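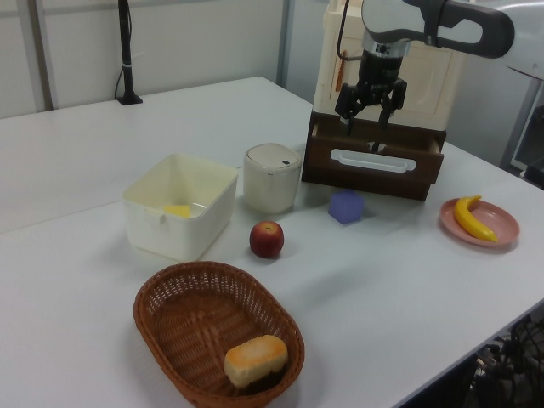 Kitchen printer skips the modifiers on set menu orders
Ticket status: Solved
Product: Kenon Table, restaurant edition
Opened by: Natanael Quintana, Restaurant Koskela, Holness
Opened: Dec 25, 2023

Original message

Good evening,

I write to you from Restaurant Koskela. We use Kenon Table for the orders in the dining room and for the takeout counter. Since we changed to the winter menu, the printer in the kitchen does not print the modifiers for the set menu. When a guest orders from the normal menu, everything is printed correctly, for example "no dill" or "sauce on the side." When the same guest orders the same fish as part of the set menu, the kitchen receives only the name of the dish.

On the tablet of the server I can see the modifier. On the bill of the guest I can also see it. Only the kitchen paper does not have it. The cold station has the same problem, the bar does not, but the bar has nearly no modifiers in the set menu so maybe I have not seen it yet.

It is a serious matter for us, as some of the modifiers are allergies. Tonight a plate with hazelnut butter went out to table 21, where the guest had asked for it without nuts. The server noticed before she put it down. For the moment my servers walk to the kitchen and say every change aloud, and the chef writes it by hand on the paper. This is not a good solution in a full service.

What I have tried already:

Restarted the kitchen printer. No change.
Restarted the tablets, one after another. No change.
Changed the paper roll, because the old one was almost finished. No change, and I did not expect one.
Deleted the set menu and made it again from the beginning. It took me 23 minutes and the problem is the same.
Printed a test page from the printer itself. The test page is fine.

Please tell me what else I should look at. We are closed tomorrow, so I can do tests the whole day without disturbing anybody.

With kind regards,
Natanael Quintana

Reply from Kenon support

Hello Natanael,

Thank you for the detailed message. Please keep the spoken check with the kitchen until we have found the cause, and don't rely on the printed paper for allergies in the meantime.

Could you open Settings, then Stations, then Hot Kitchen, and tell us which print layout is selected? Also, is the set menu built as a "bundle" or as a "course list"? You will see the word under the menu name in the editor.

Reply from Natanael Quintana

Hello,

The layout at Hot Kitchen is "Compact." At Cold Station it is also "Compact." At Bar it is "Standard." I did not choose these myself, but it is possible that they were chosen when the printers were installed.

The set menu is a "course list." The old autumn menu was a "bundle," I still have it in the archive and I looked. I changed to the course list because I wanted the kitchen to receive the starter and the main dish separately. With the bundle everything arrived together and the cooks had to ask all the time when to begin with the fish.

I have also noticed one more thing. If the server types a free note, it is printed. If she taps one of the ready buttons (No nuts, No dairy, No dill), it is not printed. I repeated this on two different tablets and the result was the same.

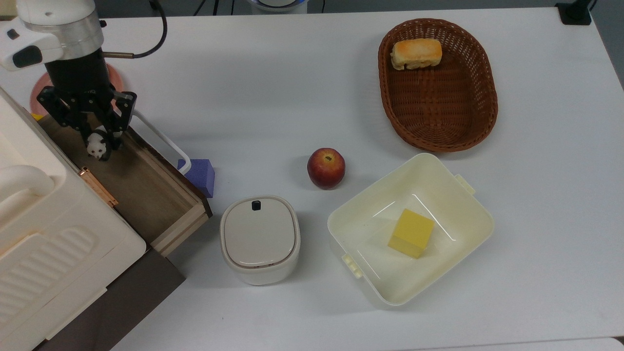

Cause

Reply from Kenon support

The free note was very helpful, thank you. We can reproduce the problem here.

The Compact layout prints modifiers that belong to a dish. In a course list, the ready buttons are saved one level higher, with the course, and Compact does not read that level. A free note is always saved with the dish, so it comes through. The Standard layout reads both levels, and your bar printer should be fine.

Please do the following:

Open Settings, then Stations.
Select Hot Kitchen and change the layout from Compact to Standard.
Repeat for Cold Station.
Press Send to Printers and wait until the green line is shown.
Send a test order with the set menu and at least one ready button.

Standard uses more paper. A correction for Compact is planned, but I can't promise a date.

Reply from Natanael Quintana

Hello again,

I have changed both stations. At first the kitchen still printed the old way, and I was a little worried, but I had forgotten to press Send to Printers. After this it was correct.

I sent test orders for table 6 with all the ready buttons, first one by one and then mixed together. Everything is on the paper. The modifiers stand under the dish in bold letters, which the chef likes better than before. I have also tested the takeout counter with our Herkwood pickup menu. It is a course list too, and it prints correctly now.

Two small questions remain:

Can I make the space between the courses smaller? The paper is now quite long and it hangs down over the pass.
If you correct the Compact layout in the future, will my stations be changed back automatically? I would prefer that they stay on Standard until I change them myself.

Reply from Kenon support

The space can be changed under Stations, then Advanced, then Line Spacing. "Narrow" works well with most printers.

Your stations will stay on Standard. An update never changes the selected layout.

Reply from Natanael Quintana

Narrow is good. The chef has seen a printed example and agrees with it. We will continue to say the allergies aloud for a while anyway — the team has become used to it.

You can close the ticket. Thank you for the patient help.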